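Stop buying a bottle for every stain

Last updated: 2021-09-12

Counted the cleaning products under our sink in August. Eleven. Four of them for laundry alone, and one of those was only for "collars and cuffs". I don't own a shirt with cuffs.

So this is a moan, but a moan with a point. We are being sold far too much stuff to wash our clothes and sheets with, most of it does the same job as the thing next to it, and the clothes aren't any cleaner than my gran's were. She had soap flakes, soda crystals and a line in the yard.

I asked Rianne Van Damme, who ran the laundry at a small hotel for years. Every sheet, every towel, every tablecloth with gravy down it. One powder, one bar of plain soap for marks, vinegar when the towels went stiff. That was the whole cupboard. She thinks softener is the worst of the lot. Coats the towel, towel stops drying you, you wash it more often, you buy more softener.

I tried to argue. Said it smells nice. She said so does a clean towel.

Bedding gets it worst. There is now a seperate liquid for sheets. Mornside do one, "Linen Rest", and there was a leaflet through the door from Adis offering a pillow mist to go with theirs. A mist! For a pillow you washed in scented powder, rinsed in scented softener and dried with a scented sheet. No wonder half the country is sneezing.

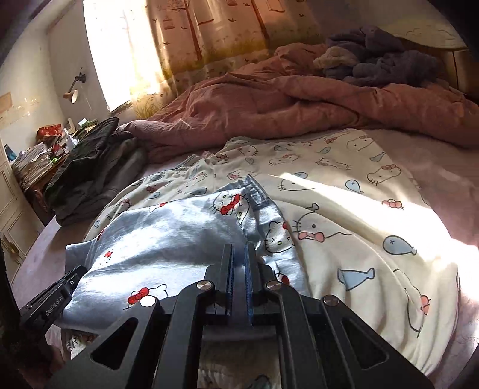

The dose problem

Different gripe, same cupboard. The caps. Look inside the cap of any liquid and try to find the line. Grey on grey, or see-through on see-through, and the line for a normal wash is so far down that everybody just fills it. I did for years.

Last month I did it properly, kitchen scales and all. My Vanhove powder, normal load, soft water: 30 grams if you go by the small print. I'd been tipping in 90. Three times what it asked for, every wash, for as long as we've had the machine. The drawer was full of grey sludge and I'd been blaming the machine.

Clothes came out the same on the proper dose. Slightly better if anything, the dark things had stopped getting those chalky streaks. And the box is lasting. You'd think a firm would be keen to tell you that. They'd sell a third as much, so no.

Ermanno Greco wrote in after my last piece to say I was being unfair, hard water areas need more and people with small kids or muddy jobs need more again. Fair enough. He's right about the water. But the chart on the back already covers that, hard water and heavy soil both, and even the top row of mine doesn't get anywhere near a full scoop.

And stains

Where the real money is. Red wine spray, grass spray, baby food spray, "active life" spray. I read the backs of two of them from Grusurar in the shop, standing there like an idiot with my basket. Same ingredients. Same order. Different colour bottle and a different price.

What shifts most stains is cold water and getting to it quickly. Then a bit of soap, rubbed in, left alone while you make a cup of tea. Not hot water on blood or egg, ever, it sets. Grease wants washing up liquid. Bicarb is fine for smells and overrated for everything else, sorry to the bicarb people. And don't mix things, especially not bleach with vinegar. That one is dangerous.

Some stains won't come out. Turmeric on white cotton. Biro that has been through a dryer. Henk Koster says hang it in strong sun for the turmeric, and it did fade mine a good deal, but you can still see where the curry was. It's a pyjama top. I wear it anyway.
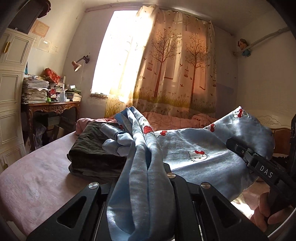
Hello Kitty on light blue, over a pale pink sheet.

I'm not saying bin what you've got. Use it up, pouring it down the sink is worse. Then dont replace it. Get one decent powder, plain, and one bar of soap, and see how you go untill Christmas. If your towels are awful by then, write and tell me and I'll print it.

We're down to five bottles now. The collars and cuffs one is still there, nearly full. Free to anyone with cuffs.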